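The Still Life

The landlord took the oven in January, in lieu of something, so by summer she had stopped cooking and started arranging.

It began with a class. The Sosex Adult Center offered Still Life for Beginners at 50 dollars, materials extra, and she paid it in the belief that drawing fruit would be cheaper than eating out. The teacher said to choose one dish and one thing to go on it, and to live with them a while. She chose the dish from the Plidus outlet on the way home. It was pink, and the man at the register asked if it was for a child.

"It's for an apple," she said, and he put it in a bag.

The apple took longer. Futadska Market had a pyramid of them by the door, all large and shiny and pleased with themselves. She wanted a small one, something with a few freckles and no ambition. She found it at the bottom of the pile and had to rebuild the pyramid afterward, badly, while a family waited to get by with a cart.

At home she cleared the table of mail. There was a notice from Tokarz Property, unit 484, about the oven, which she used to wedge the window. Then she sat down and considered the matter of where an apple goes.

On the plate, obviously. But on the plate it looked like lunch. She moved it to the left, where it looked forgotten, and then to the far end of the table, where it looked as if it had been asked to leave. By dinnertime she had tried it in more places than she cared to admit and had drawn one line, which was the table.

Around nine she put it down just off the rim, on the bare wood, and went to make toast. When she came back she stood in the doorway with the plate of toast going cold and looked at it for a long time.

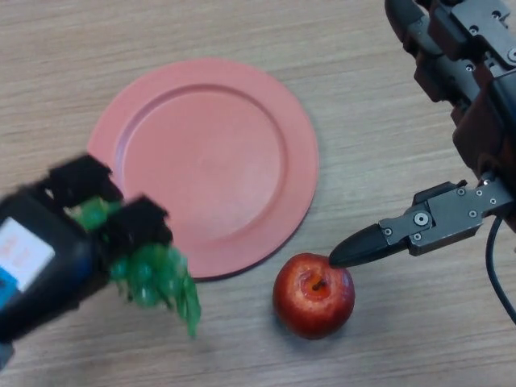

Second Week

The teacher wanted to know why the apple was not on the plate. She said it was thinking it over. He wrote something on his clipboard and moved along to a man with three lemons and a jug - a show-off, in her opinion.

She ate the apple on the bus. It was a little mealy. The plate she kept, and on Monday she bought a pear.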